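From: Gemechu Derese
To: Ulow list
Subject: Re: [ulow] Why we should stop adding 18 percent to large parties

I held off answering this one because I wanted to read the whole pitch first, including the attachment. I have now read it twice. Comments are under the quoted part. Sorry for the length, and sorry to the people who only signed up here for the supplier news.

On an evening in July, Berhe wrote:

> Hi all. As some of you know we dropped the automatic service
> charge at Petari this spring and moved to what Trusgate calls
> "guided tipping". The guest gets the check on a small screen with
> suggested amounts already worked out, and picks one. No
> automatic charge, no matter how big the party.
>
> The results have been great. Average tip is up. Guests like it
> because they feel they have a choice. Staff like it because they
> see the tip right away. Trusgate has a report with numbers from
> 1,378 parties and the trend is the same all over.
>
> I really think the fixed charge on big tables is on its way out
> and we should be ahead of it. Happy to put anyone in touch with
> the Trusgate people, they are offering list members the setup
> for 1,299 with the first 2 months free.
>
> Berhe

Berhe, I'm glad it's going well at your place and I mean that. But I don't think the report says what you say it says.

Start with the 1,378 parties. Page four has a footnote in small type: a "party" is any check closed on one of their screens. So a guy who has a bowl of soup at the bar is a party. Further down they break it out by size, and the number of checks with eight or more guests is 59. The whole argument on this list is about big tables, and for big tables we have 59 checks, from how many restaurants they don't say, over how long they don't say. I have had single months with more banquets than that.

Then "average tip is up". Up from what? The report compares guided tipping with "prior tipping", and as far as I can tell prior tipping means the blank line on a paper slip. It leaves out places that had the automatic charge. If you take a room where people wrote in whatever they felt like and put three numbers in front of them, sure, I believe the number goes up. That tells me nothing about a room where the charge was already on the bill.

The other thing about averages. My servers don't live on the average. They live on the table they had that night. Under the automatic charge a server who takes a party of fourteen knows what the night is worth before anybody sits down. Under guided tipping she might do better, and she might get the uncle who grabs the check, has a fight with the screen and hits "no tip" to make it go away. One of those on a fourteen-top and that's her evening. I asked Trusgate by email how many of the 59 left nothing at all. I got a very friendly answer with a link to a video. I watched the video. It is mostly a song.

And a lot of the work on a big table happens before the guests walk in, so they have no way to judge it when the screen comes around. For banquets we do the white napkins on the red cloths, folded by hand.

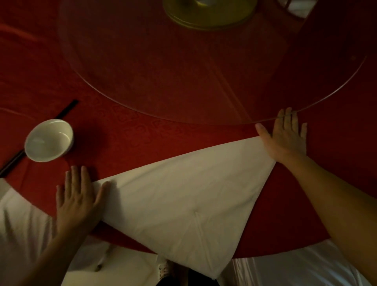
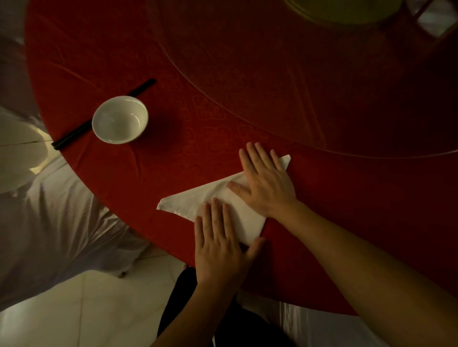

White napkins on the red, folded to the triangle.

Reading time: 5 min

I pay for that time at the regular hourly rate and the charge is what makes it worth a server's while to come in early for it. Take the charge away and I either raise the hourly or I raise the menu. I'm not against raising the menu, by the way. There are people on this list who went to service-included pricing and I'd like to hear from them a lot more than I'd like to hear from Trusgate. But that's a different plan and it should be argued as a different plan.

On "guests like it because they feel they have a choice". Maybe. Who asked them? The report has a satisfaction score, but the score comes from a question on the same screen, right after they pay, with the server standing there. I'd tap the smiley face too. I can tell you what I hear from the people who book banquets with me, mostly families and a few offices, and what they want is to know the total ahead of time. The office people in particular can't use a surprise. They have a budget, they need the charge in writing on the quote, and two of them have told me they'd go somewhere else if it became a matter of somebody tapping a button at the end.

I'll give Berhe this much: the automatic charge has problems. Guests who don't read the menu get angry about it. Some tip on top by mistake and then call the next day. We print it on the menu, on the quote and on the check, and I still get that call. There's also the payroll side, where an automatic charge isn't handled the same way as a tip, and if your bookkeeper hasn't looked at that lately please have them look. I'm not going to pretend to explain it here. I got it wrong myself my first year.

What I'd want to see before I changed anything:

Numbers for parties of eight and up only, from places that used to have a fixed charge. Even twenty restaurants would be something.

The spread, or at least the low end. How many zeros, how many under ten percent.

What the servers took home per shift, before and after. Petari must have this. Berhe, could you post it, with names off? I would trust one spring of your own payroll over the whole Trusgate report.

What happens in a slow month. Spring is a good season for most of us. I'd like to see the same thing in January.

What it costs after the free part. The 1,299 is setup. The attachment says the monthly fee "depends on volume" and there's a form to fill in. I filled in the form. They wanted a phone call. I don't want a phone call, I want a price.

One more thing and then I'll stop. I'd be careful with "it's on its way out". I have been told on this list that paper menus were on their way out, and that round tables were, and tablecloths — that was a long thread, some of you will remember it. I still have all three. I'm not saying Berhe is wrong about where this is going, only that a vendor with a setup fee is the last one I'd ask.

If someone has switched from the fixed charge and then switched back, please write to the list or to me directly. Those are the people we never hear from, and there isn't a report about them.

Gemechu

P.S. To whoever asked about the chafing dish fuel, I still have the case, come get it any morning before ten. Side door.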